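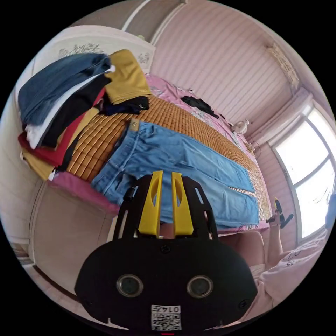

Jeans flat on the mat, gripper ready, a folded pile off to the side.

Our club is collecting folding demos at home this season, and after the third message asking me how I do the jeans, I figured I'd write the whole thing up. I'm no expert! I've just folded a lot of pants with yellow fingers by now, and I've made most of the mistakes you're about to make.

The goal for the club is 3,000 good clips. We're at 2,329 as of 13/02/2022, and Gion Lüthi keeps the tally, so please send yours to him and not to me (I will lose them).

Before you start

Charge everything the night before. Put your clothes within arm's reach, because getting up in the middle of a session throws off your rhythm and you'll forget to restart the recorder. I work on a bed. A table is probably better for your back, but a bed gives you room to lay a full pair of pants out lengthwise, and my table is not that big.

Then open Stidska on your laptop and make a new session. Name it with the garment and your initials. If you leave the default name, Mirjam Lehner has to rename it by hand, and she's been very nice about it so far.

Step 1: Lay the jeans out

Both legs straight, pointing the same way. Smooth them with your hands first and then don't touch them again until the clip is done. I like light blue jeans for this since the seams are easy to see in the playback – dark denim turns into a blob on my screen.

Step 2: Leg over leg

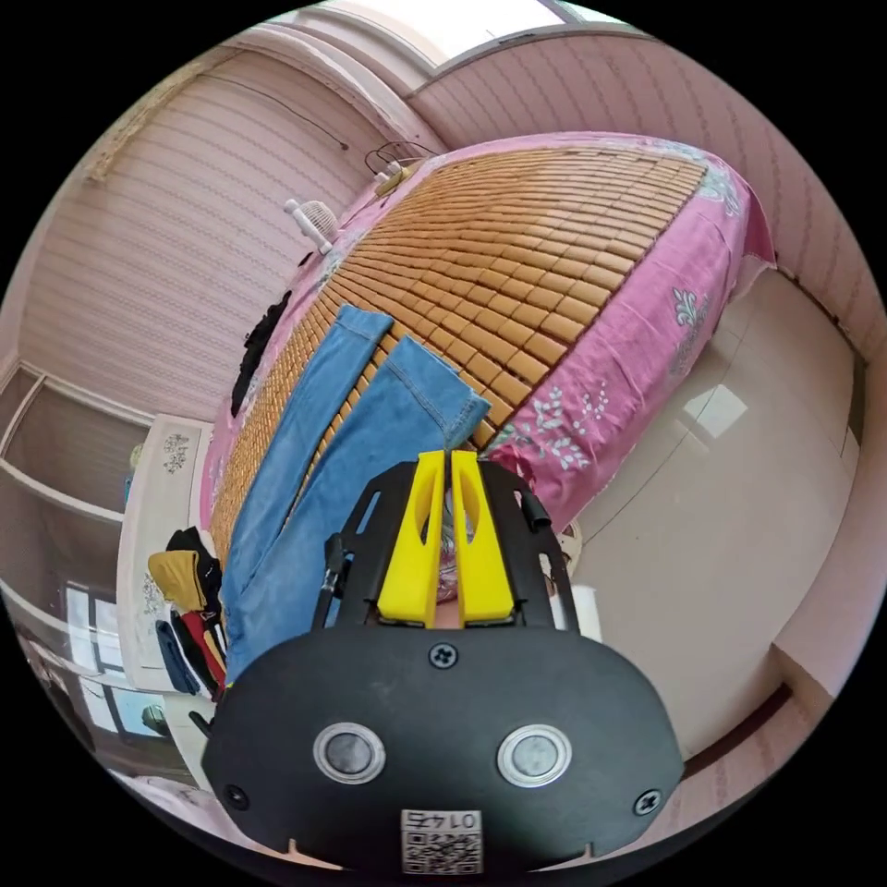
Come in low and slow, with the fingers open. You want to pinch the side seam near the hem, just one layer if you can manage it, and give it a tiny lift before you move anywhere. If the fabric slides out, open up, back off and go again. Don't stop the clip! A fumble you recover from is fine to keep, and Montserrat Medrano (she trains our model) says she wants some of those in there anyway.

Once you've got it, swing the leg across in one smooth arc and set it down on the other one. Let go, pull straight back, pause for a breath. That pause matters a lot more than I thought. My first batch had none, and Prantl, the script we use to chop up the clips, put the cuts in all the wrong places.

Step 3: Hems to waist

Now grab the hems and bring them up to the waistband. Denim is heavy, so squeeze harder than feels natural. If the stack drifts sideways, nudge it back with the closed fingertips. Then fold in half one more time and you're done with that pair.

Shake them out, lay them down a little crooked this time, and repeat. I move the jeans to a new spot for each clip – turned, shifted, one leg bent, whatever.

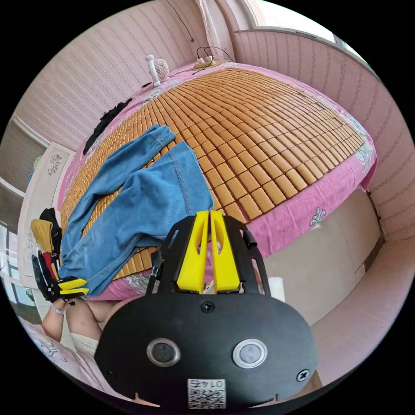 Jeans spread toward one corner of the mat, with a gripper for each hand.

Step 4: Check your clips

I do 30 clips and then I stop and watch them at double speed. Toss any where your arm blocks the fabric the whole time. Upload the rest, write down anything weird in the notes box, and go have a snack.

Shirts are a different animal (sleeves!!) and Tanko Edet is writing that page.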